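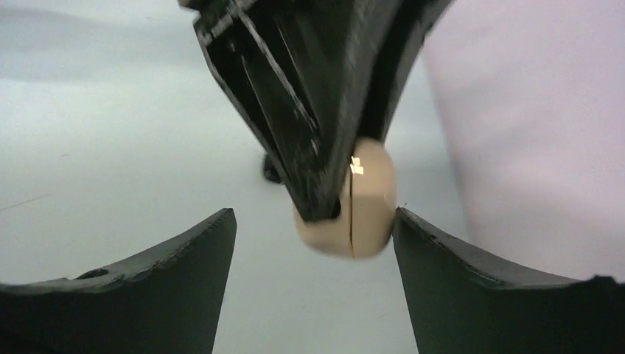 Page last changed: February, 9:40 a.m.

The Deler plant at Siltham opens its doors twice a year, once to people who might buy a phone and once to people who write about them. I went with the second group, which gets better parking and worse coffee.

Deler is using the visit to show the Ramalho, its new midrange handset, ahead of a launch it will only describe as "spring." The specs were handed out at reception on a card, in gray type on slightly lighter gray. The phone weighs 174 grams. It has 2 rear cameras, a number Deler seems a little embarrassed by, and a flat screen with a pixel density of 420 per inch. There is a headphone jack. The product manager mentioned it three times before we reached the elevator.

First stop was the drop lab, where phones are let go over a steel plate from pocket height, then from ear height, then from a height I associate with ladders. We stood behind a yellow line and flinched on schedule. The sample we saw came out of its last fall with a working screen and a scuffed corner. The one before it had been moved to a drawer, and the drawer was not part of the tour.

After that came the button room, which is louder than you would expect and smells of warm dust. The power key on the Ramalho is rated for more presses than I intend to give it. I asked whether anyone had tested it with cold thumbs at a bus stop and was told this was a very interesting question.
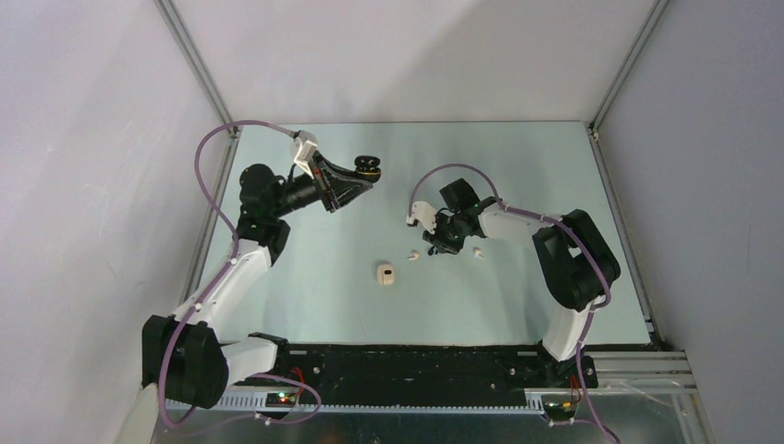
Grasness, reading my notes in the shuttle line, thought I was being too easy on them - a phone with a jack and a flat screen was simply the phone everyone sold five years ago, and the only new thing on the card was the price. I had no good answer, partly since the price wasn't on the card.

Lunch was a wrap. Over it we were given a talk on software support, with a slide promising "long-term updates" and a footnote too small to read from the second row. Someone in the first row read it out for us. It said terms vary by region. The speaker confirmed that they do, and that ours was a region.

I got about ten minutes with the phone itself, tethered to a table by a cable short enough to make selfies a group activity. It feels good. The back is matte and doesn't pick up fingerprints, the speaker is decent, and the camera app opens fast. Low light I can't judge, as the demo room was lit like a dentist's office. My unit was number 1734 and had somebody's half-finished solitaire game on it, which I lost.

Review samples go out before the launch. The shuttle back to the station runs on the half hour, except when there's a tour.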